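# Teaching the Planner to Wait

Lamisi Mensah keeps a list of every way a pick can go wrong. It has 129 entries, and most of them have nothing to do with the arm. "The motion code has been fine for a long time," she says. "What we kept losing to was the picture of the world it was handed."

Mensah leads the software side of Prallell, a small project that writes control and perception code for tabletop sorting. The planner used to run on a fixed schedule. It took a list of objects, chose a grasp and committed to a full path, even if the list was already stale.

Segundo Castaño rewrote that part in January. The new version plans in short pieces and checks each one against the latest object poses before sending it. If two cameras disagree on where a piece lies, the planner holds the arm above the table and asks for another estimate.

Shadows are the hardest case. A dark bar inside the arm's own shadow can drop out of one view and stay plain in another – so the team renders the same workspace from several places and scores each view separately. A nightly run covers 2280 simulated picks and finishes before 6 a.m.

Wide room views and a view past the gripper, all from the simulator: 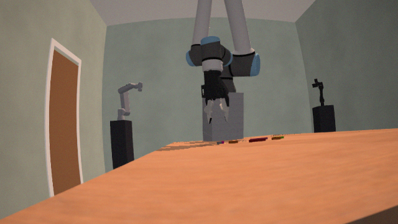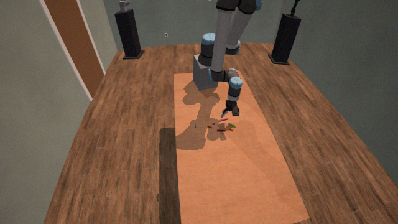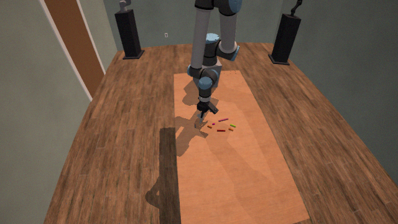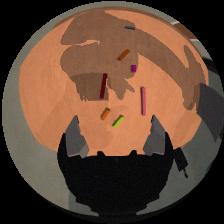 Castaño's first version waited too much. It would ask for a new estimate, get one that differed by a hair, and ask again. Etornam Zakaria, who maintains the test tools, added a limit of 2 repeat requests per pick. After that the planner either takes the best estimate or moves on to another piece.

The logs got better too. Each hold is now saved with the poses that caused it, and Zakaria can replay one without running the whole night again. She went through 75 of them by hand and found that many came from a single bad timestamp in the pose filter.

The fix was one line. Mensah added it to the list as number 130.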